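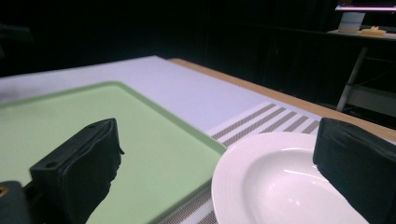 Light green tray, striped placemat and white round plate on the table.

Senevgate Driveway Gate Opener: Set-Up Guide
Section 4. Hanging the gate and setting the limits

Read this section once before you pick up a tool. You will read it again later, on your knees, in worse light.

1. Close the gate by hand and check the gap under it. You need 16 mm along the whole width. If the gap changes from one end to the other, fix the hinges now. The motor will not fix them for you, though it will try.

2. Bolt the Pernurska bracket to the post using the four long bolts. The short bolts are for the cover.

3. Set the arm on the bracket and push in the pin from above. A pin put in from below will stay there until January or so.

NOTE: Gates shipped from our Asia warehouse have the pin taped inside the control box lid. Please look there before calling.

4. Turn the limit screw clockwise until the arm stops short of the post by 37 mm.

5. Switch on the power and press OPEN. Keep your hand near the STOP button and the rest of you away from the gate. 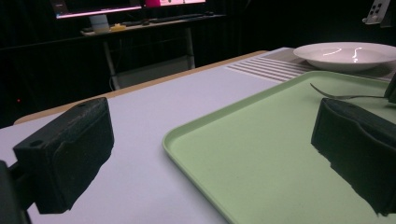
Sage-green tray on the pale tabletop, with a tan wooden border along the far edge.

6. If the gate swings toward you when you expected it to swing away, switch off the power and swap the red and blue wires on terminal 13. Then repeat step 5.

CAUTION: Never set the closing force above level 4 on a gate used by children, pets or delivery drivers. Level 5 is for wide iron gates in windy places, and even those rarely need it.

7. Run the gate through three full cycles. A click at each end is normal. A bang is not — go back to step 4.

8. Fit the cover with the short bolts, if you still have them.

Owners replacing an older Hägglund arm should keep the old washers. Ours are a touch thinner, a decision we have heard plenty about.

Section revised by Kieran Noonan, gate support

Related sections
Pairing the remote
Painting and rust care for iron gates
Opening the gate in a power cut
Spare bolts and pins

Contact gate support | © Senevgate | Back to top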